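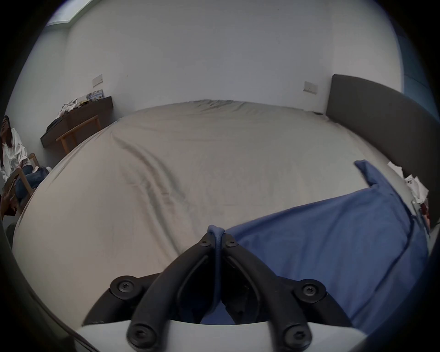
Trevaskis House serviced flats – one and two bedrooms, Lidska

I've been letting flats in Lidska long enough to remember when people asked me where it was. Now they ask how soon they can move in, and I can't say I blame them. The old warehouses along the canal have coffee roasters and climbing walls in them, the tram comes every few minutes, and you can still get a decent pie for lunch without taking out a loan.

Trevaskis House is my favourite of the buildings on our books (I know I shouldn't have one, but I do). It was a seed merchant's once, and then it was offices, and then it was pigeons for a good long while. The builders kept the brickwork and the big arched windows and put everything else in new. If you're coming up for a work contract, or you're between houses, or you simply want to try the city before you buy in it, I think you'd get on very well with it.

What you get

Each flat comes furnished and ready to live in. There's a full kitchen with an oven, hob, fridge freezer and washer dryer, a table you can eat or work at, and a proper sofa – I've sat on all of them and I stand by that. Bed linen and towels are included and changed weekly.

Broadband is with Wistico and it's in the price, along with water, heating, electricity and council tax. You don't set anything up. The router details are on a card in the kitchen drawer.

The two-bedroom flats are all on the upper floors and the corner ones get the evening sun over the basin. I'd go for one of those if you can, but they do go first, especially in September when the new contracts start and half the country seems to be moving at once!
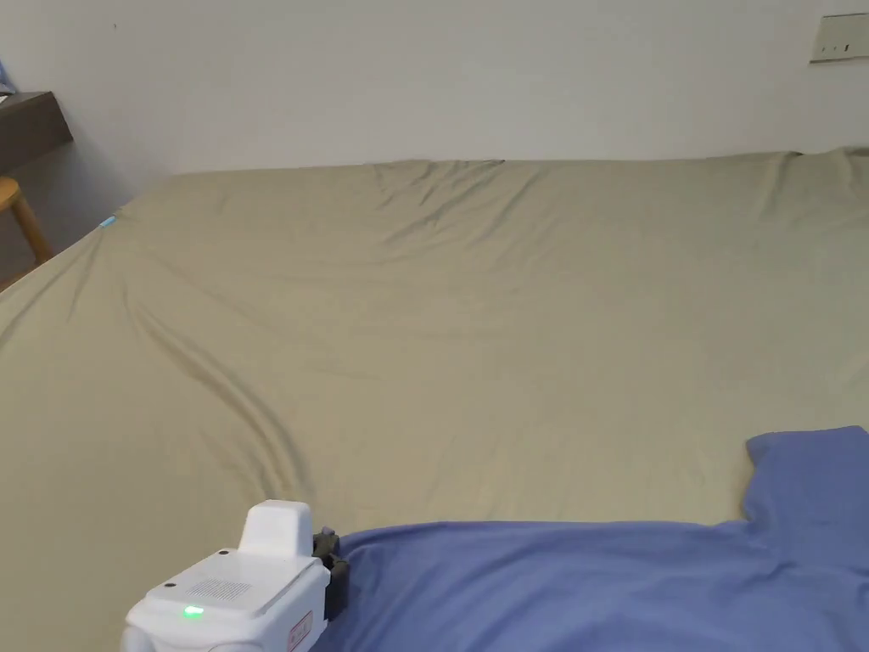 Parking is the one thing I always bring up early. There's a small yard at the back with a barrier, and spaces are let separately by the month, so please ask me before you drive up with the car full. The street outside is permit only until the evening. Bikes are easy – there's a locked store by the rear door and your flat key opens it.

Prices

One bedroom, weekly: £644
Two bedrooms, fortnightly: £1,266 off-peak, ask for summer rates
Two bedrooms, calendar month: £3,402
Minimum stay: 2 weeks

Longer stays work out cheaper and I'm always happy to talk about it. We take a deposit when you book and it goes back to you after check-out, less any breakages.

Getting about

The tram stop is at the end of the road and takes you straight to the main station. If you'd rather walk, follow the towpath and you come out by the market hall, where there's a very good cheese stall and a man's-shed sort of hardware shop that sells everything. The Trutia arts centre is just over the footbridge. It does films, comedy and a Sunday-roast sort of lunch all through the week, which suits me fine.

Booking

Use the form on this page or ring the Lidska office and we'll check your dates. Viewings are welcome if you're nearby, and I'll usually be the one showing you round. Small dogs are fine in the ground floor flats by arrangement.

Prices last updated 27/02/2018.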